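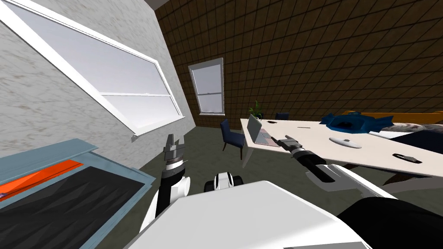
## Hallonden House: checks before the sponsored walk

Filled in by Po-yen Chow, checked by Kwok-wai Hsiao. Start is 10 am from the front drive. Please add comments under the item and leave the old ones in.

### Route

- [x] Both loops walked end to end. *Short loop fine. Long loop has a soft verge past the Rønning footbridge, so keep people to the left.*
- [x] Short loop suitable for wheelchairs. *Yes, including the turning point. Two residents tried it in March with staff.*
- [ ] Marker arrows up. *Have 12, need a few more for the car park end. PC to print.*
- [x] Landowner told. *Email reply in the office folder.*

### Walkers

- [x] Numbers within the limit. *Limit is 200. 164 signed up so far, families included.*
- [x] Emergency contact on every form. *Three were blank. Phoned and filled in.*
- [ ] Residents' care plans read by whoever is walking with them. *Still waiting for the night team to sign.*
- [x] Wristbands for residents, with the home's phone number. *Old ones had the previous number. Thrown away.*

### First aid and water

- [x] First aid bags checked and in date. *Eye wash replaced in bag 2.*
- [x] 200 bottles of water ordered. *Trelia are delivering to the side door by 8 am. Kitchen knows.*
- [ ] Thickened drinks made up and labelled by name. *On the morning, not the night before.*
- [x] Defibrillator light green. 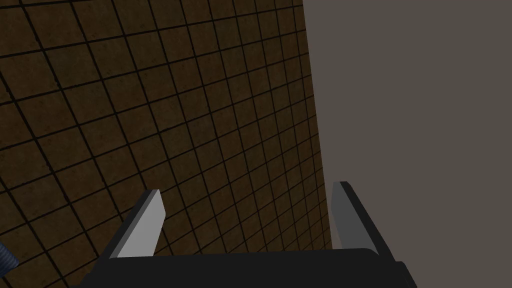 ### Road crossing and parking

- [x] Marshals for the lane crossing. *Two at all times, changing over at 11 am. Hi-vis in the hall cupboard.*
- [x] Ambulance access kept clear. *Cones go out at 7.30. Minibus must be moved first, it was in the way last year.*
- [ ] Skitance radios charged and tested. *One cuts out beyond the bridge. KH to swap it, otherwise that marshal uses a mobile.*

### After the walk

- [ ] Everyone ticked back in against the list at the front door.
- [ ] Accident book filled in, even for blisters.
- [ ] Collection tins counted by two people and locked in the office. *Receipt book is in the top drawer.*
- [ ] Arrows and cones brought in.

Open items to Kwok-wai by 5 pm the day before.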